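# Resultados de natação – Torneio Lirell

Última atualização: 2023-05-15

Imprimir | Enviar por e-mail

Tabela com os tempos das provas de piscina disputadas pelos clubes Stotareo e Magaña, em setembro. São 1866 linhas, uma por nadador e prova.

## Campos

- `clube`: nome do clube
- `prova`: distância em metros e estilo (ex.: `100 livre`)
- `tempo`: em segundos, com 2 casas decimais
- `situacao`: `ok`, `desc` (desclassificado) ou `nc` (não compareceu)

## Observações

As 67 linhas com `nc` têm o campo `tempo` vazio. Os revezamentos ficam em arquivo separado, `revezamentos.csv`. Tempos parciais não foram incluídos.

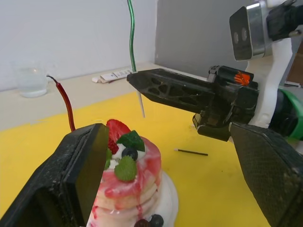

Modelo de panquecas ou bolo empilhados com morango

Correções: abrir um pedido no repositório Zerinora, indicando prova e linha.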